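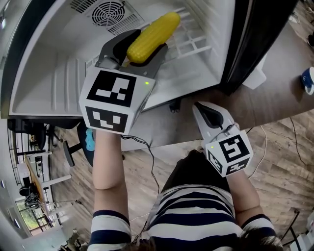

Leftovers

Leftovers are the parts of a meal that remain after everyone has stopped eating and that someone has decided, with varying degrees of sincerity, to eat later. The word covers both cooked dishes and odd ingredients, such as half an onion. It does not usually cover food scraped from plates, though households differ on this and seldom discuss it.

History

For most of history leftovers had no special name, being simply the next meal. Soups, pies, hashes and puddings owe much of their character to whatever was lying around. A household book from the port of Movau, dated 1519, gives instructions for a feast and then a much longer section on getting rid of it. The home refrigerator changed matters by allowing food to be forgotten under far better conditions.

Storage

Cooked food should be chilled within two hours and kept at 40 °F or below. Shallow containers cool faster than deep ones. Most cooked dishes keep for three or four days, a period widely known and widely rounded up. Labels help, provided they are written by someone who remembers the date. 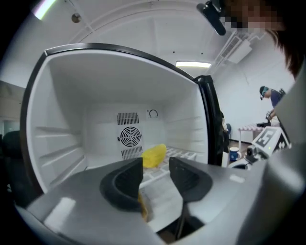
Interior of a mini refrigerator, with a wire-grid shelf and a toy corn cob.

Regional customs

In Pilent the day after a harvest supper is called Kona, and no fresh cooking is done until the pots are empty. Guests are welcome, but tend to be busy. The neighboring town of Kpodo fries everything together in one flat cake, which is cut into 8 pieces whatever the number of diners. Both towns claim to have started the practice, and each describes the other's version as dry.

Etiquette

Taking the last portion is generally allowed. Leaving a single spoonful, so that the dish need not be washed, is generally noticed.

See also: Casserole; Food preservation; Hash; Packed lunch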